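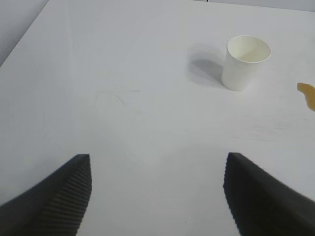
Figure 3. White paper cup on a white tabletop.

Print this page | E-mail this article

3.2 Lending and display of the Lusau portraits

The collection considered in this section consists of 167 portrait photographs made in the river settlements near Lusau and first shown as a group at the Morrison gallery. Earlier writing on the portraits has dealt mainly with the photographer's travels and with the dress of the sitters. Less attention has been given to how the prints were shown once they left the region, and to what visitors were told about the people in them.

Records held at Morrison show that the prints traveled to 20 venues. At each venue the host was free to choose its own selection and hanging order. The lending agreement required only that the sitter's name, where known, appear on the wall label. Pons (Colette Pons, who prepared the first catalog) objected to this arrangement in a letter to the gallery, arguing that a portrait shown away from its family group would be read as a type and lose its tie to a particular person. Her letter received a short reply and the agreement was left as it stood.

The effect of the arrangement can be followed in the surviving hanging plans. At Clulon, the portraits were arranged by village, with husbands, wives and children placed side by side. At Flurberg, the same prints were arranged by size and tone, so that members of one household were sometimes placed in different rooms. The Flurberg labels gave names in full, as required, but family ties were not mentioned. Comments left in the visitors' book there speak often of "faces" and seldom of persons by name. The Clulon book is closer to a record of conversation - several visitors ask after the children, and one asks whether the sisters in the second room are still living.

Attendance at Flurberg was recorded as 2525, against 2000 at Clulon. These totals should be read with care. The Clulon total leaves out school groups, which were entered in a separate ledger that has not been found, and the Flurberg total includes persons attending an evening concert in the same building.

Gosselin has suggested that the difference between the two displays reflects house style more than any view of the sitters. The hanging plans for other exhibitions at Flurberg give partial support to this reading. Landscape prints shown there in June of the same year were also arranged by tone. It remains the case, however, that the family groupings were set out in the catalog supplied to both venues, and that only Clulon made use of them. The labels themselves are treated in Section 3.3.

Print this page | E-mail this article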